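August listening, and a long post about a short record

Print this post | E-mail this to a friend

I had planned to write up four releases this month and I am only going to manage one, plus some odds and ends at the bottom. The one is the new Rinoswood album, which came out at midnight and which I had finished twice before breakfast. It runs a little under forty minutes. Their last one ran well over an hour and I never did learn the back half of it.

If you don't know them, Rinoswood are a five-piece who started out playing dance-pop covers and moved to their own songs after two years. The first single under that name was "Escobedo," still the one that gets the loudest reaction live. I came in with the second EP, so I am not an original fan and don't pretend to be.

The new record opens with a track that was already out in spring as a digital single. I don't like it when groups do that. By the time the album arrives you have worn out the first three minutes of it, and you skip ahead, and then you are starting in the middle of something that was put in order for a reason. They have at least given it a new intro, thirty seconds of organ that runs straight into the first verse.

Track two is the lead single and the best thing here. The verses sit low, almost spoken, and the chorus goes up a key without any of the usual drum fill to warn you. On headphones there is a second vocal line under the last chorus that I missed completely on the kitchen speaker. I have seen complaints that the bridge is too short. I think it is the right length, and I would be happy if more singles this year ran under three minutes. 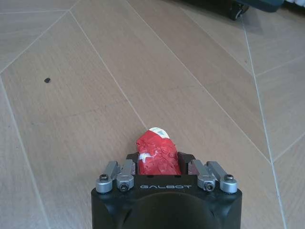
The bridge is not the trouble with it, according to a comment left under my last post by bluecassette, who heard the song at the Dendley show before release and says the live arrangement had a whole extra verse that should have been kept. I wasn't at Dendley. I have listened to a phone recording of it since, and there is an extra verse, but the crowd is so loud that I couldn't make out a word. Maybe it will turn up on a repackage.

Tracks three through six are the stretch I keep going back to. Three is a mid-tempo song with handclaps. Four is the ballad, and it is sung by the two members who normally get one line each, which I was pleased about. Five has a guest rap that I could do without. Six is an odd one – it has no real chorus, just a bass line that keeps coming around with a different melody on top each time. I didn't care for it the first night and now I would put it second on the whole record.

The last three are fine. One of them sounds a lot like the B-side from the winter single, close enough that I went back and checked whether it was a remix. It isn't, but the synth sound is the same.

Now the physical version. There are two covers, a gray one and a yellow one, and the photo book is 98 pages in both. I bought the gray. The lyrics are printed at the back in very small type on dark paper, and I had to take it over to the window to read them. The disc itself holds one track that isn't on streaming, an acoustic take of number four, and it is nice enough to make up for the lyric sheet.
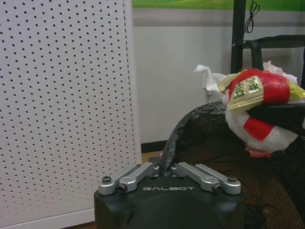 Shipping was the other half of the cost, as always. I ordered directly from the group's shop and paid nearly as much for postage as for the album. A group order would have been cheaper, but the one I usually join had closed early at 277 copies, and I had been waiting until payday. It took eleven days to get here with one dented corner.

On to the tour. The North American dates went up on Monday at ten in the morning and there are fewer of them than last time. The Omadberg date is the only one I can reach by train. It is in a smaller room than the last tour used, standing only, with 400 tickets in the general sale and the rest going to the fan club. I am not in the fan club. I was in it for one year, got a membership card and a sticker, and let it lapse.

I logged on fifteen minutes early, waited in the queue on my laptop, and got one ticket. There was a second queue for the payment page that I had not expected. If you are trying for the later dates, have your card details saved in your account beforehand, and don't refresh the page even when it looks frozen. Mine looked frozen for a good six minutes. 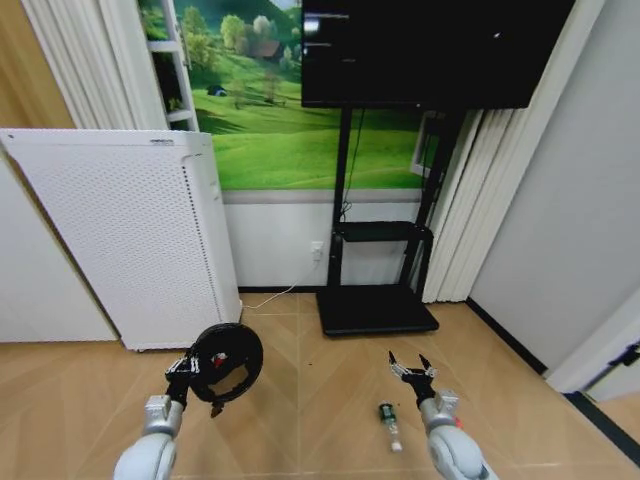 Saving the card did nothing for marlowe_k, who wrote in to say the site dropped the saved details at checkout and the ticket went back into the pool while they were typing the number in again. So keep the card on the desk too. Marlowe_k got in on the second try, forty minutes later, when a few unpaid ones came back up. It seems worth leaving the tab open for an hour even after it says sold out.

I would like them to play number six in Omadberg, though I doubt it will make the set. The setlists from the first shows have been almost all singles, with "Escobedo" held back for the encore.

Odds and ends: the winter single is back in stock in the shop, without the poster. The making-of video for the lead single is up and runs twelve minutes, most of it rehearsal. I still owe a write-up of the other three August releases and will try to get to two of them next week.

Print this post | E-mail this to a friend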